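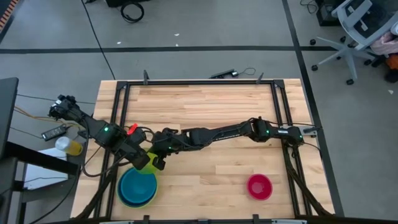
Montserrat Cuautle
September 23, 2021

A few posts on plastic bowls, following on from the one about mugs in April. Several of you asked what I think of nesting sets. I have opinions.

The point of a nesting set is that it goes back together. Biggest at the bottom, smallest on top, all the rims showing. If you can see every rim you can see at a glance which one is missing.

Colour helps more than I expected. My old Vendach set was all white and I spent years picking up the wrong size and putting it back. With one colour per size you just say "pass me the blue".

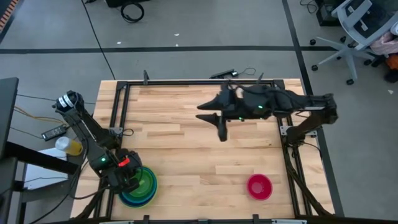 Green, blue and teal stacked up, pink still out on its own.

There is always one left out. In our kitchen it is the smallest, and it lives by the kettle with teabags in it. I have stopped putting it away.

Cups are a different matter. A cup will sit inside a bowl quite happily and then the next bowl won't go in on top. Stack cups with cups. I said this in April and my sister still disagrees.

Things I look for when buying: a rolled rim, because a sharp one is nasty to hold when the bowl is full. A flat base. Sides that slope enough for the bowls to come apart again. 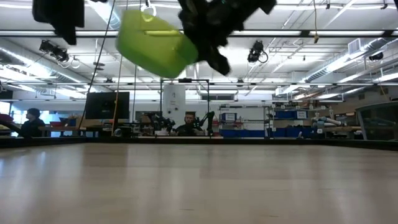
That last one matters. The Calen bowls looked lovely in the shop and stuck together the first time I put them away damp. I had to run the outer one under the hot tap and twist. They went to the charity shop.

Plelleck ones are plainer and a bit thin, but they come apart with one hand. I have had mine for 2 years and the only damage is a scratch from a fork.

Someone asked about see-through plastic. I like it for leftovers - you can tell what is in there without lifting anything. It does show every mark, and tomato stains it for good.
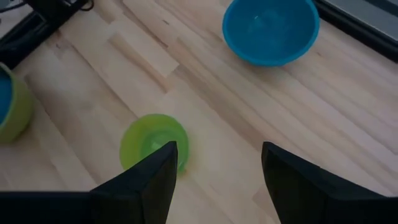
Small bowls get the most use here. Spare egg white, a handful of peas, keys, screws from whatever is being mended. If a set only has big ones I leave it on the shelf.

For anyone measuring: my smallest holds 300 ml and the biggest 1,000 ml. I would not go bigger unless you bake bread.

Lids next time. I have a drawer full and very few of them fit anything.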